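Handling Faults, Session 4
Drawer tasks: when the arm keeps pushing

Read this before the practical. The case is the Plekow fault from March, which Kartini Entili wrote up for the lab.

What happened
The arm had been told to close the bottom drawer of a cabinet. The gripper finger was still behind the drawer front when the closing move began. The arm met resistance and raised its effort to hold the planned path, as the controller was set to do. The force limit had been left at 45 N from an earlier job - it should have been 22 N for drawers. The finger pad tore and the drawer runner bent. No one was hurt, but a student was standing within reach.

What was wrong
The limit was stored with the arm and not with the task, so it carried over.
The "gripper clear" check looked only at whether the fingers were open. It did not check where they were.
The stop button was on the far bench.

Rules for the practical
Read the force limit aloud before each run.
Keep feet and legs away from the drawer side while the arm is moving.
One person holds the stop button and does nothing else.
After a forced stop, wait 2 minutes, then back the arm out by hand.

For next time: write half a page on how you would check that the gripper is clear of a low drawer.

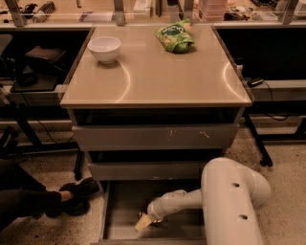

Hedvig Haugen asked whether backing out by hand is safe if the finger is still caught, and would like the brake release step added to the rules.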